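Loltirel table test

The Loltirel table test is a procedure for measuring how well a general-purpose robot handles small household objects on a flat surface. It was drawn up by Valter Engebretsen, a mechanical engineer, and takes its name from the workshop where it was first run. The test is mostly cited in discussions of whether machines are ready to do domestic chores such as laying and clearing a table, putting away crockery and tidying toys.

Background

Machines have carried out single household jobs for decades. Dishwashers and washing machines work because the task has been enclosed in a box and the person still does the loading. A general-purpose machine is expected to work the other way round, using furniture and objects as it finds them. Shop-floor automation has a similar division. A fixed arm fed by a conveyor can repeat one movement all day, while mixed bins and changing product lines are still largely handled by people.

Engebretsen's early notes argued that published demonstrations were hard to compare, as each used its own objects, lighting and definition of success. Motex, a maker of kitchen fittings, paid for the first series of trials.

Procedure

The full test consists of 14 tasks. Each begins with objects placed on a bare table within reach of the machine. The operator may state the task once and may not touch the objects until the time limit has passed. Tasks fall into three groups:

Placing – moving an object onto or into another, such as fruit onto a plate.
Clearing – removing objects to a tray at the side.
Two-handed work – steadying one object while the other hand acts on a second.

A task is passed if the final arrangement is correct, nothing has been dropped and nothing has left the table. Partial credit was allowed in the first version and later withdrawn. Time is recorded separately and does not affect the pass mark.

Results

The first series comprised 1,539 attempts. Placing tasks were passed more often than any others, and two-handed tasks least often. The most common fault was a poor first grip, usually on a rounded object that turned under the fingers. The second was disturbance of a neighbouring object by the wrist or forearm.

A later series by Burard, a warehouse equipment firm, used only six of the tasks and replaced the crockery with cartons and bottles. Its pass rates were higher, although the two sets of figures are not directly comparable.

Criticism

The main objection, set out in the Lindqvist review, is that a table is the easiest part of a house. The test includes no cupboards, wet surfaces, cloth or people walking past. The review also noted that a person would complete most of the tasks in a few seconds, and that leaving speed out of the pass mark flatters slow machines. Engebretsen replied that a machine unable to manage a table would be of little use in a cupboard, and kept the rule unchanged.

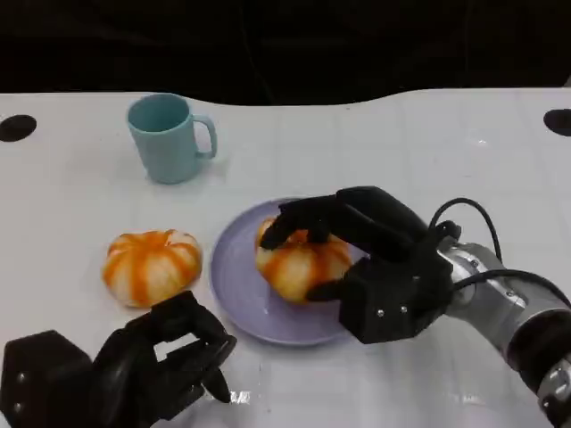 Placing tasks depend chiefly on the grip, and whether multi-fingered hands justify their cost over simple two-jaw grippers remains unsettled. Extra fingers allow the load to be spread over an uneven surface. With a squat, ribbed object such as the striped pumpkin on the lavender plate, the long fingers can curl over the top and front while the thumb-like digit presses low on one side, close to the plate. The same arrangement needs clearance between the hand and the raised rim – a point on which the written procedure gives no guidance. Critics of the hands point to the number of joints that must be kept in adjustment, and no agreed figure exists for their working life in a home.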